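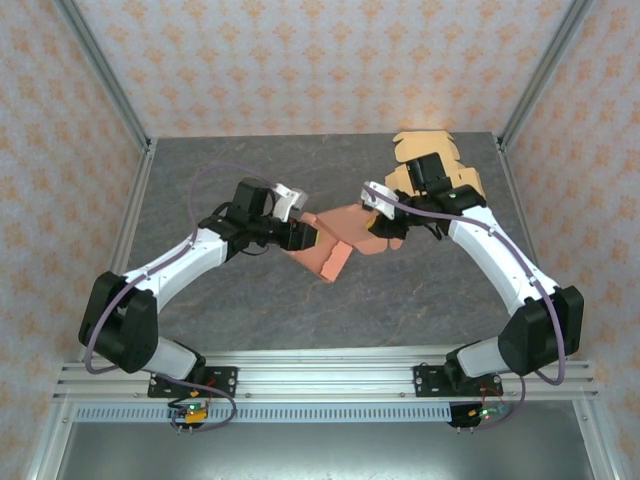 Never force the tab, was the first thing I heard when I came up the stairs, and it wasn't even meant for me. The owner of Gudum was talking to someone on the phone about a lid. She waved me to a chair, finished her sentence about the tab, and hung up.

Search this site Go

Home | Makers | Interviews | Paper & Packaging | Contact

I'd wanted to talk to her ever since a friend handed me a Gudum box with soap in it and I kept the box and forgot the soap (sorry!). She designs small folding cartons, the kind that ship flat and turn into something with a lid and a tray once you've bent everything the right way. Salmon pink is the color people ask her for most, and she's a little tired of it.

"I like green," she told me. "I have a lovely green. I sold 40 of them all spring. The pink, I can't keep on the shelf."

So what makes a good one? I figured she'd say the board, and we did get to the board, but she went straight to the crease. She took a flat blank and ran her thumbnail down a fold line, back and forth, for what felt like a full minute before she bent anything.

"People fold it once and expect it to stay," she said. "Board remembers being flat. You fold it, you open it, you fold it again. Then you build the tray, and the lid you leave alone till the end."

I tried one. I did the lid first, of course, and had to take it all apart. She was very nice about it — she said her first client, a candy shop called Biletti, sent back 80 boxes with torn tabs before anybody thought to put in a folding sheet. Now every pack has one, with drawings and hardly any words.

She rounds the corners on her lids too, and I asked if that was just for looks.

"Sharp corners get bent in the mail. By the time you open the package they're rounded anyway, only ugly." She laughed. "So I do it for them."

The cutting is done at Holard, two towns over, and she drives the blanks home herself in the back of the car. In May a new die came in with one notch a hair too shallow, and she didn't catch it until 442 blanks were stacked in her hallway. She trimmed the notches by hand, in front of the TV, over most of a week. A bookbinder's shop, Michalík, took 199 of them for gift sets and never mentioned the notches.

"I see it, though," she said. "If I'm in that shop I still turn them over and look."

Before I left she gave me three flat blanks to practice on, two pink and one green. The green one has my pencils in it now, and the lid closes if I press on the left side.

Print this page | E-mail this to a friend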